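Workshop notebook – warming and serving bench

20 May 2019
By Kumudini Khondokar

14 comments | 2 shares

Kettle on, door propped open, and a whole afternoon with nothing in it except the bench, which I have been looking forward to since Ihor carried the last of the shelving out and left me with some room to turn round in. I want to get all of this down while I still remember it, as last time I trusted my memory and ended up doing the same set of warmings twice over with the same bowls and getting cross with myself.

The question we are still chewing on is the one from the Grusterlow lunches: what to put a warm bun in so that it stays pleasant to eat, doesn't go leathery underneath, and can be picked up by somebody who has left their oven glove in the other room (me, usually). Ihor thinks the plate is to blame. I have always thought it was the time. We have agreed to be civil about it and try both, and whoever is wrong washes up until September.

So, bowls first. The Skoryk bowls are deep and a bit heavy for what they are, and I like them very much for soup, but a bun sits down in the bottom of them and sulks. The Gravia ones are wider and I can get my fingers round the food without scraping my knuckles. Then there is the odd blue one from the back of the cupboard, which doesn't belong to any set that either of us can remember buying. Ihor says it came with the Jutotus box. I say it was there before the Jutotus box. It has become everyone's favourite in the meantime, so I put it on the list with the others.

I wrote the running order on the back of an envelope and then copied it in properly: plain plate, plate with a damp cloth, Skoryk bowl, Gravia bowl, blue bowl. Same sort of food each time as far as the bag allowed, although what comes out of a bag is never the same shape twice and I have stopped fretting over it. The one thing I was strict about was leaving everything to stand for two minutes before touching it.

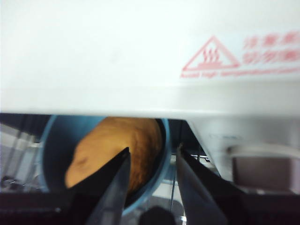 Blue bowl, tucked in under the white panel. Hot-surface triangle in red on the right.

A word about that red triangle while I think of it. I would like everybody who uses this bench to get into the habit of reading the labels on things, me included, as I have a small pink mark on my thumb from the spring that says I didn't. The small English line underneath starts with something like "Avoid high" and goes on about temperature, and I can't make out the rest of it in the picture. The larger characters are Chinese, and I shall ask Ihor's neighbour if she would be kind enough to read them for us the next time she comes by for eggs. Until then, gloves on, please, and come at the bowl from the side.

Now for the results, such as they are. The plain plate was the worst, and I say that with no pleasure at all, having told Ihor for weeks that the plate had nothing to do with it. Hard bottom, damp top. The cloth helped a good deal but left a faint taste of washing powder, so if we go that way we need some cloths that are kept only for this and rinsed in plain water. Skoryk: soft all over, nearly too soft, and I had to tip it out. Gravia: very nice indeed, and I ate that one standing up at the window – purely for the record. The blue bowl I would put level with the Gravia, perhaps a shade better at the edges, and it is a cheerful thing to be handed at the end of a cold morning.

I did also try seven minutes on the second round in place of the shorter time, to give my own theory a fair run, and I'm sorry to report that it made precious little difference except in the Skoryk bowl, where it made things worse. So that is the washing up decided, I suppose. Ihor, if you are reading this, you may be gracious.

Still to do: cut some proper cloths from the old cotton sheet, find out if there are any more bowls of that blue to be had anywhere, and wipe down the shelf behind the bread bin. The envelope is tucked inside the back cover in case my copying has gone astray.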